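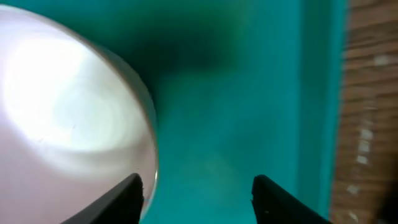
Lomside Kitchen Words

A list of everyday words for household things and household jobs, as used in Lomside and the upper end of Fukdale. It covers washing up, cooking, laundry, storage and cleaning. It does not cover farming, weather or children's games, which other people have collected better than we could.

Maintainer: Taras Panasiuk
Interviews and editing: Ifigeneia Xenos
Status: in use, updated when there is something to add

Contents

What is in the list
Files
Columns
Where the words came from
How meanings were written
Spelling
Known problems
Using the list
Corrections
Changes

What is in the list

Each row is one word in one sense, reported from one place. If the same word was reported from two places with the same meaning, it has two rows. If it was reported from one place with two meanings, it also has two rows. This makes the file look repetitive when you scroll through it, but it means you can filter by place without losing anything.

Phrases are included where they work as a single word would. "Side the pots", meaning to clear the table after a meal, is in. "Put the kettle on" is not, because everyone says it and means the same thing by it.

Words found in any ordinary dictionary are left out unless they have a local meaning. "Press" is in, for a cupboard. "Slop" is in, for the dregs of a teapot only, and the entry notes that people who use it this way do not use it for anything else spilt.

Files

There are 3 files, all plain CSV in UTF-8 with a header row.

words.csv is the list itself.
places.csv gives the 24 places that appear in words.csv, with the name as people there say it and the name as it is printed on maps.
sources.csv gives a short description of each source, with its code.

The files join on the place and source codes. There are no other codes to look up. An older version had a file of subject headings, but the headings were applied unevenly and hardly anyone used them, so they were dropped.

Columns

words.csv has 7 columns.

entry_id: a number that stays with the row for good. Numbers from deleted rows are not used again.
word: the headword, in lower case unless it is a name.
meaning: a short definition in standard English.
place: a code, matching places.csv.
age_band: younger, middle or older, as the speaker described themselves. Blank for written sources.
source: a code, matching sources.csv.
quote: what the speaker said or the writer wrote, up to 600 characters. Longer quotations have been shortened, with three dots where something was taken out.

Empty cells mean the information was not recorded. They do not mean "none" or "not applicable". We have not used a special value for missing data.

Where the words came from

There are two kinds of source.

The first is interviews. Ifigeneia Xenos talked to people in their homes, usually in the kitchen, and asked them what they called things and what they called the jobs that go with them. She did not work from a fixed list of questions. She had tried that in an early round and found that people gave the word they thought was wanted. Asking someone to explain how they do the washing up, from the end of the meal to the last thing put away, gave far more words and fewer of the polite ones.

Interviews were recorded with permission and typed up by hand. We tried the Altasix transcription service on a few of the recordings. It was good with ordinary speech and poor with exactly the words we were after, which it tended to replace with similar common ones. "Lading can" came out as "leading can" every time. None of the automatic text is in the release.

The second source is the Van Wyk notebooks, a set of household notebooks kept by one Fukdale family and lent to us for copying. They hold recipes, shopping lists, instructions for whoever was minding the house, and a good deal of complaint about the boiler. The handwriting changes several times. We have not tried to say who wrote which part, and all entries from the notebooks carry the same source code.

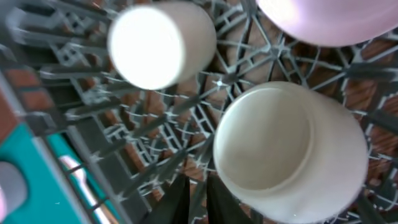 The notebooks are richer for laundry than the interviews are. Most of the people interviewed had a washing machine and talked about laundry in terms of its settings, while the notebooks go through steeping, possing, wringing and airing with a word for each stage and sometimes a second word for doing it badly. For washing up and for tea it is the other way round. People talk freely about both and the notebooks barely mention them.

Anyone comparing the two should bear this in mind. A word that appears only in the notebooks may still be in use. It may just never have come up.

How meanings were written

Each meaning was drafted by Ifigeneia from the quotation and checked by Taras against the rest of the interview or the page of the notebook. Where we disagreed, the wider meaning was kept and the quotation was left long enough for the reader to judge.

We have tried to keep meanings short and to avoid explaining one local word with another. A few still do this. "Poss" is hard to explain without a poss stick.

Where a speaker gave their own definition, it is in the quote column and the meaning follows it closely, even when it seems narrower than the way other people use the word. One speaker was firm that "scullery" means the room only while the tap is running, and that at other times it is the back kitchen. The entry says so. There is a separate entry, from the same place, for the ordinary sense.

Spelling

Words from the notebooks are spelt as written. Words from interviews are spelt in whatever way seemed most likely to be read aloud correctly by someone who speaks English but does not know the area. We did not use phonetic symbols. Several people have asked for them, and if someone with the training wants to add a column we would be glad to hear from them.

Where the same word turns up in both kinds of source with different spellings, both are kept. Searching for "sile" will not find "syle". A sieve or strainer may be under either.

Dropped letters are not marked with apostrophes in the headword. They are in the quotations, where leaving them out made the sentence hard to read.

Known problems

Older speakers are over-represented. They were at home in the daytime and had more to say.

The places at the top of Fukdale are thinly covered. The road was shut for part of the interviewing and some visits were never rearranged. Any map made from this data will show a gap there that says more about the road than about the speech.

Some of the words are probably family words. A name for the last biscuit in the tin, or for the cloth that is only used on the floor, may be known in one house and nowhere else. We left them in. If a word was reported by one speaker and others from the same place said they had never heard it, the quotation ends with a note in square brackets.

Age bands were chosen by the speakers and are not comparable from one person to the next. Please do not turn them into years.

Meals are a muddle. "Dinner", "tea" and "supper" each have several entries, and a few contradict each other within a single interview. They have been left as given.

A small number of quotations mention neighbours. Names have been replaced with a capital letter and a full stop. The letters were chosen freely and are not initials.

Using the list

You may copy, change and share the files for any purpose, provided you say where they came from. "Lomside Kitchen Words" is enough. If you quote a speaker directly, please give the place and not only the name of the list, as people were pleased at the idea of their village being mentioned.

The recordings are not part of the release and will not be. Speakers agreed to the words being shared and not to their voices being shared. The same goes for full copies of the notebook pages, which belong to the family.

The list is too small and too uneven for working out how common a word is. It can tell you that a word was used in a place with a certain meaning. For anything about how widely or how often, you would need a proper survey.

If you open the files in a spreadsheet, import place codes as text. Some begin with a zero and will lose it otherwise.

Corrections

Send corrections to Taras Panasiuk through the issues page, one word to an issue if you can. Give the entry_id. For a new meaning, please include a sentence you have heard or said yourself with the word in it, and the place.

We do not add words on the strength of other printed glossaries.

Changes

April: laundry entries from the Van Wyk notebooks added. Place names checked against local use and several altered in places.csv. Subject headings removed.

Before that: first shared version, interviews only. The quote column was cut too short in that version and some entries stopped halfway through a sentence. Please use the current one.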